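Giltgate Burger Station - tabletop pick-and-place kit for robot clubs

Posted by Kiều Ngô, updated May 20, 2021

In stock. Ships flat. Arm not included.

So this is the kit our club kept getting emails about after the December meet, and I finally sat down and wrote a proper page for it! If you've run a robotics class for any length of time you know the problem with blocks. Blocks are great for a couple of weeks, then the kids can stack blocks in their sleep and you need something harder that still fits on one table. We went with lunch.

The Burger Station is a tray with a clear rail down each side, and clear holders that branch off the rails. The food stands on edge in the holders. Your arm picks each piece and builds in the tray. I love explaining it because that's the whole explanation, and then I get to watch a team spend three meetings on a slice of cheese.

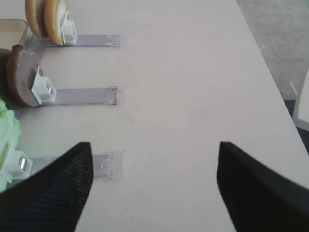
Lettuce is my favorite piece, by the way, and everybody else's least favorite. The leaf has a ruffled edge, so if you come in with the same approach you wrote for the patty you'll most likely get a fold, or the very tip of a ruffle, and then it swings. Thắng Bạch (he teaches our Level 2 group) has his students write the lettuce routine last and tune it on its own. I do the opposite and make mine start with it, and we've been arguing over that since the first prototype. Try both and email me, I'd like some ammunition.

What comes in the box

Tray, cream, rounded corners
Left and right rails, clear
Clip-on holders, clear
Play food: bun tops, bun bottoms, patties, cheese slices, lettuce
Printed course booklet, 50 pages
Score sheets, pad of 200

Setting it up

Put the tray down first and tape it. Really, tape it. A nudged tray is the number one reason a program that ran fine before snack break doesn't run after it. Then the rails go along the long sides, and the holders clip on wherever you like. For beginners I spread them out so the fingers have lots of room on either side of the piece. For the older kids I move them closer together and don't tell them how much.

Give the arm a corner if you can. We tried it at the short end of the tray for most of a semester and the far holders were always a stretch - the elbow runs out before the gripper gets there, and then somebody decides the kit is broken.
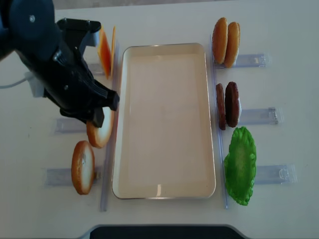
Cheese is the other one people ask about. The slices are thin and they stand close together, so a wide grab gets you two, and two slices is a penalty under our rules (Phúc Tôn wrote the rules and he will not budge, I've asked). You want a narrow opening and a slow close. Buns are forgiving by comparison, although a bottom bun has a flat face and a curved crust, and which one you trust matters a lot when you let go over the tray.

How we score it

A full round is 120 seconds. Teams get points for each layer that lands in the tray in the right order, bottom bun first, and extra if the finished stack stays up by itself when the arm backs off. Dropped pieces stay where they fall. You can drive by hand or run a recorded routine, but you can't switch halfway. The booklet has a half-length version for younger groups with just buns and a patty, and it's a good first afternoon.

Will it work with my arm?

Probably! We've run it with the Plimotard desk arm and with a couple of student-built ones from the Sukine plans. Anything with a two-finger gripper that opens wider than a bun should be OK. Suction is a no for the lettuce, sorry. Lợi Trình got a suction cup to hold the cheese once and was very proud of it, but I wouldn't plan a class on that.

Spare parts

Holders and food are sold separately, and you'll want an extra lettuce. For replacement rails, quote part 1233 when you write in. Schools ordering through Boateng can use their normal form.

Tekle Dinsa handles the orders and I handle the questions, so if yours is about shipping, put his name in the subject line or it'll sit in my inbox with the lettuce mail.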